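Report of the visit to the Handemis joinery works, Wadimthorpe
2024-09-29

Members of the Rurnitz Building Heritage Society attended the annual open day at the Handemis works in Wadimthorpe. The party was received at the main gate and given a short talk on the history of the site, which began as a sawmill and now employs 161 people.

The tour started in the timber yard. Oak and ash are stacked under open-sided roofs and left to season before going to the kilns. Our guide explained that moisture is checked at 3 points along each board, and that boards which fail are returned to the stack. Members asked several questions about supply, and were told that most of the oak comes from estates within the county.

In the machine shop we saw sash windows being made for the former Idahosa school, an order of 470 frames due for completion in March. The noise was considerable and ear protection was provided. Visitors with an interest in hand work may prefer the smaller bench room, where repairs are still carried out with chisels and planes.

The afternoon was given over to doors. The talk on hanging heavy pairs was the best attended of the day — late arrivals had to stand — and covered hinges, closing order and the choice of handles for public buildings.

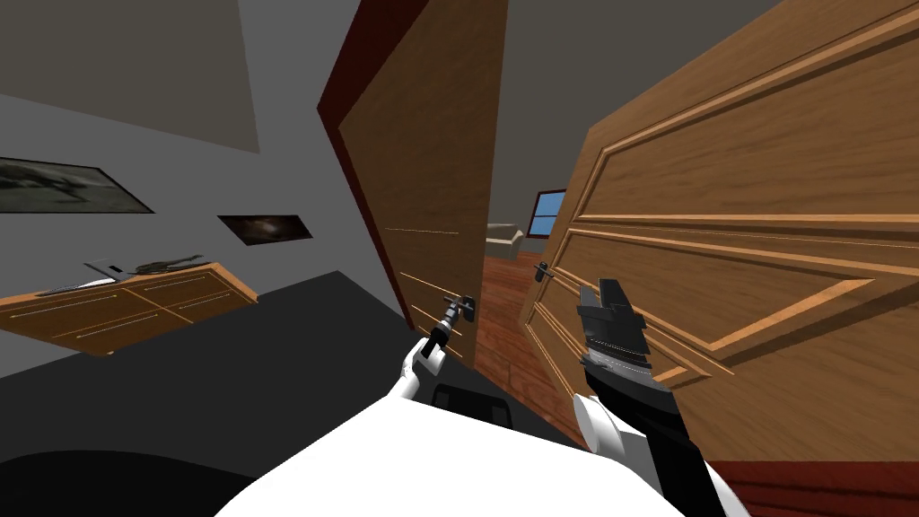 Tea was served in the canteen, where the works also displayed drawings from its archive. The Society has asked whether copies of the older sheets might be made for our library. Parking was limited, and members attending next year are advised to use the station car park.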